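Trikalance Building Users Group
Minutes of the general meeting

Date: 28 Mar 2019
Place: Meeting Room 2, Trikalance Building, Turkport
Chair: Bernadette Nic Aodha
Minutes: Femi Wike
Present: As per the attendance sheet. A quorum was declared.
Apologies: Tenant representative for the lower ground level.

1. Minutes of the previous meeting

The minutes were accepted with one correction. Under item 4, "supply air" should read "return air". The chair initialled the corrected copy.

2. Matters arising

2.1 Loading dock roller door. The lower limit switch has been replaced. The door now closes fully. Item closed.

2.2 Bicycle cage. Access cards have been reissued. Cards from the old series stop working at the end of the month. Item closed.

2.3 Stairwell B signage. The level numbers have been repainted in the contrasting colour requested by the fire inspector. One sign, at the plant level, is still to be done. Item remains open. Action: F. Wike.

3. Ventilation and air handling

3.1 The mechanical contractor, Cirnia, submitted its report on the two air handling units serving the upper levels. The report was circulated before the meeting and taken as read.

3.2 The main finding concerns the outside air dampers on the north unit. The actuator does not travel to its full stroke on a call for minimum position, and the unit has been recirculating more than intended during the early part of the day. Carbon dioxide readings in the open-plan area on the third level were within the limit set in the lease but higher than on the matching area to the south.

3.3 Cirnia recommends replacing the actuator and checking the linkage for wear at the same visit. The chair asked whether the linkage could be adjusted without a new actuator. F. Wike said the contractor had tried this at the last service and the setting had not held.

3.4 Filters. The present practice is to change the panel filters every 90 days whatever their condition. Cirnia proposes to change on pressure drop, with a gauge across each bank and a reading taken at the weekly plant round. Discussion followed. The tenant on level three supported the change on grounds of cost. The tenant on level one asked that an outer time limit be kept. It was agreed to trial the pressure method on the south unit only and to keep the fixed interval on the north unit until the actuator work is complete.

3.5 Noise. A low hum has been reported in the corridor outside the server room. It is present with the north fan running and absent when the fan is off. Flexible connections to be inspected. Action: Cirnia, through F. Wike.

Moved: that the actuator on the north unit be replaced and the linkage inspected, the cost to be charged to the common plant account. Carried.

4. Lighting and power in shared rooms

4.1 Overhead lighting in the shared rooms was converted in the previous budget year. The conversion has gone well in the corridors and less well in the small rooms, where the ceiling fittings are controlled in one group and cannot be dimmed. Several users have asked for the ceiling lights to be left off and lower light used in the late afternoon.

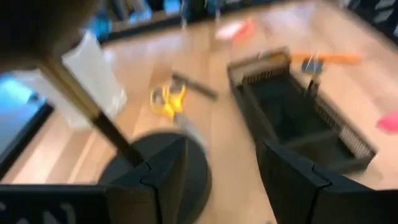
4.2 The electrical contractor, Gatti, was asked to price separate switching for the small rooms. The price was received the day before the meeting and had not been circulated. The chair ruled that it would be held over to the next meeting so that members could read it.

4.3 Users may bring their own portable lighting on the existing terms. Plug-in items must carry a current test tag, must not be run from one power board into another, and must not have leads laid across a walkway. The group noted that the terms say nothing about leads on work surfaces. F. Wike to draft a sentence covering this.

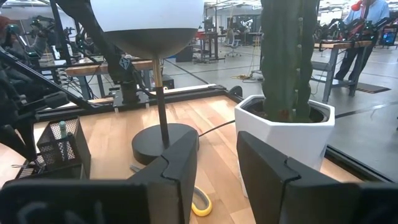

Item 4.3. Table lamp and potted cactus on tabletop, power cord between.

4.4 Test and tag. At the last round 97 items were tested across the shared rooms. All but 6 passed. Those that failed were withdrawn on the day, and their owners were told by letter. One owner has asked for the return of a kettle in order to have it repaired at own expense. Agreed, provided that it is retested before it comes back into use.

4.5 After-hours switching. The time clock for the level two corridor has drifted. It is to be reset and then checked when daylight saving ends.

5. Indoor plants

5.1 The contract for plant hire in the foyer lapses in June. The supplier has offered to renew on the same terms. The chair noted that most of the plants outside the foyer are not covered by the contract and belong to tenants.

5.2 The cleaning contractor has asked for clear direction on tenants' plants. Cleaners do not water, move or turn them at present, and dust builds up on the surfaces nearby. The contractor is willing to lift pots under an agreed weight but wants to be excused from liability for breakage. There was no agreement on this point. The level one tenant considered that liability should stay where it is. The level three tenant would accept the contractor's wording.

5.3 Saucers. Water marks have been found on two benches in the level one kitchen. It was agreed that any pot regularly watered in place on a shared surface should have a saucer or be of a closed type.

5.4 Position. Plants are not to stand in front of return air grilles or on top of radiators. Tall plants should be kept back from door swings. These points already appear in the house rules and will be repeated in the next notice.

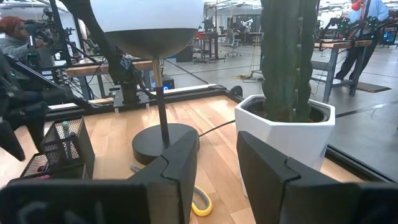 Item 5. Columnar cactus in white hexagonal planter, with table lamp at left.

6. Water meters

6.1 The sub-meter readings for the quarter do not add up to the reading at the main. The gap is more than the allowance made for meter error. Possible causes were listed as a slow leak downstream of the main, an unmetered outlet, or a fault in the level one meter, which is the oldest of the set.

6.2 It was agreed to read all meters at close of business and again before opening, on a night when the cleaners are not in the building. If the main moves and the sub-meters do not, a leak detection firm will be engaged. The chair asked that the cooling tower make-up line be isolated for the test. F. Wike to confirm with Cirnia that this can be done safely.

7. Building access

7.1 The lift will be out of service for 24 hours for rope inspection. The date has not been confirmed. Tenants with mobility needs on the upper levels are to be contacted individually once it is known.

7.2 The side gate latch is sticking. Gatti installed the electric strike but the gate itself belongs to the owner. Referred to the owner's agent.

8. General business

8.1 A tenant asked whether the noticeboard in the level two lobby could be used for private sales. Not supported.

8.2 The spare key to the plant level is missing from the key safe. Members are asked to check their own sets. If it has not been found by the next meeting the cylinder will be changed.

8.3 The house rules are to be reissued as a single document, taking in the changes under items 4.3 and 5.3. Draft to members for comment before adoption.

9. Actions

Replace north unit actuator and inspect linkage: Cirnia
Inspect flexible connections, north fan: Cirnia
Circulate price for separate switching: F. Wike
Draft wording on leads on work surfaces: F. Wike
Reset level two corridor time clock: Gatti
Overnight meter test: F. Wike, with Cirnia
Reply to cleaning contractor: B. Nic Aodha
Plant level sign, stairwell B: F. Wike

The date of the next meeting will be advised by email. The meeting was closed by the chair.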